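# Has anyone moved a small shop to mostly card and phone payments?

**papertrail_deb**

I run a small garden supply store and we still take a lot of cash. Every evening I spend way too long counting the drawer, and then there's the drive to the bank, where the line is always out the door. I've been reading up on going (mostly) cashless and I'm honestly excited to try it! I've narrowed it down to two services, Koteck and Jornell. Koteck rents you the terminal and takes a smaller cut per sale. Jornell sells you a reader outright and you pay a bit more each time someone taps.

My average sale is $20, but in spring I get landscapers who spend $300 in one go. A fair number of my regulars are older and pay with bills. I don't want to lose them. How did you handle that, and what do you wish you had set up first?

Posted Jan 13, 2019

---

**twobridges**

Oh, I love this topic! We switched our hardware counter over in October and I would do it again tomorrow. We went with Jornell, mainly for the reader we could own. The setup took one afternoon, and most of that was me typing in the product list.

Keep one cash drawer. Really. We put a float of $200 in it every morning and leave it at that. Regulars who like bills can still use them, and the end-of-day count is so short now that I do it while the coffee maker is cleaning itself.
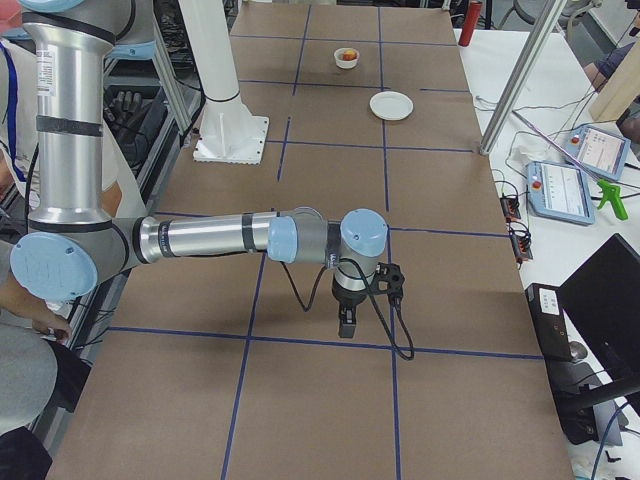
The second thing I'd set up early is a backup for when the internet drops. Our reader can store sales and send them later, but that was switched off when we got it, and I only found the setting after an outage on a busy morning. Look for it under the store settings, then run a test sale with your router unplugged. Check the limit on stored sales too, because your landscaper orders may be over it. Ours was set pretty low and I had to ask support to raise it.

Also, look at how fast the money lands in your bank account! We get ours the next business day. A friend on another plan waits longer, and that matters when you have suppliers to pay.

---

**mossy_lot**

we use Xenos, works fine. customers like tapping. get the paper rolls in bulk

---

**ledgerlark**

Great question, and I'm glad you gave your numbers. With lots of small sales, look hard at any flat fee per transaction. A fixed charge hardly shows on a big landscaper order but it bites on a bag of potting mix. Take one normal week of receipts, run them through both fee tables in a spreadsheet, then do the same with a week from your spring rush. It's kind of fun once you get going, and you may find the answer is different for each season!

Ask Koteck how long the rental contract runs and what it costs to leave early. I had an Illen terminal on a long contract and the early exit fee was buried on the last page.

And check your state and city rules before you think about refusing cash altogether. Some places don't allow it. Keeping a drawer, as twobridges does, takes care of that anyway.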